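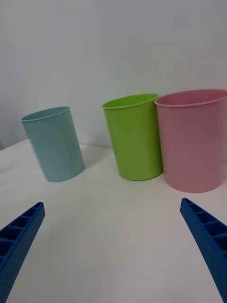 Jiso asked whether the barrier in front of the demonstration table could be moved closer, so that younger visitors would be able to follow the work. The request was considered during the inspection and the answer is recorded under item 6.

OPEN DAY SAFETY CHECKLIST: TABLETOP HANDLING DEMONSTRATION
Location: Findum building, ground floor, Cendis room
Stage of inspection: before admission of visitors
To be kept at the entrance desk until the close of the event

1. Table and work surface
Result: Satisfactory
Comment: Table stable on all four feet, with brakes applied to the trolley beside it. Cups for the demonstration are plastic: light blue, green and pink. No glass or ceramic items are to be substituted during the day, including at the request of visitors.

2. Gripper fingers
Result: Satisfactory
Comment: Both blue fingers checked by hand with the power off. No cracks found in the ribs and no sharp edges. Spare pair held in the tool drawer. A damaged finger must be replaced and the check repeated before the demonstration resumes.

3. Emergency stop
Result: Satisfactory
Comment: Tested 3 times from the operator's seat and released by key on each occasion. The key stays with the operator. The second stop button, at the visitor side, was tested separately and is now labelled.

4. Speed setting
Result: Satisfactory after correction
Comment: The arm had been left on the workshop setting. Reduced to the open day setting and locked. Operators are reminded that the setting returns to its former value if the controller is restarted, and must be checked again each time.

5. Cables and floor
Result: Action required
Comment: The power lead crosses the route to the side door. Cable cover to be fitted before opening. The cover from the Sundqvist stand is of the correct width and may be used. The air line is clipped under the table and needs no further work.

6. Barrier and viewing distance
Result: Satisfactory
Comment: Barrier measured at 100 cm from the front edge of the table. It is not to be moved closer. A low step may be provided for children on the visitor side, provided it does not narrow the walkway. Jiso has been informed.

7. Number of visitors
Result: Satisfactory
Comment: No more than 15 persons in the room at one time, excluding staff. Groups to enter by the main door and leave by the side door. The limit for the building as a whole remains 100.

8. Visitor participation
Result: Satisfactory, with conditions
Comment: Visitors may choose which cup is to be picked up and may press the start button under supervision. They may not reach over the barrier or place cups on the table. Cups are set out by the operator only, with the arm paused.

9. Fire exits and lighting
Result: Satisfactory
Comment: Both exits clear. Emergency lighting working. Coats and pushchairs to be left in the corridor bay and not against the side door.

10. First aid
Result: Action required
Comment: Box present but plasters are out of date. To be replaced from stores. Sign to the first aid point should be placed where it can be read from the barrier.

Items outstanding at the time of signing: 5 and 10. The demonstration may not begin until both have been marked as closed on the desk copy. A second inspection of items 2, 3 and 4 is to be made during the midday break, with the results entered on the reverse of this sheet.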